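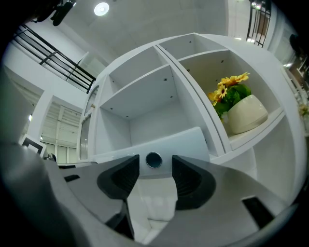
I moved the last of the books out of the cubby shelf on Saturday and into the hallway. They had been stacked two deep for years, and every time I wanted one from the back I had to take six off the front. Most of them were my old Cirska catalogs, which I haven't opened since January.

The yellow flowers stayed. They're fake, sunflowers or close to it, and they came from Yayra Essien when she cleared out her office at Jisunen. I don't water them and I don't dust them as often as I should. I tried them in one of the smaller compartments first but the blooms got squashed against the top, so they went in the bigger one on the right.

I haven't decided what goes in the other compartments. Mansa wants the record player in there. I measured and it won't fit unless we take a board out, and I'd like to leave the boards alone – the last time I moved one I lost two of the pins under the baseboard heater. There are plenty of spare holes if I change my mind.

For now I'm using wooden crates for the books. I paid 74 dollars for 3 of them, which is more than I wanted to spend. They still need a coat of something.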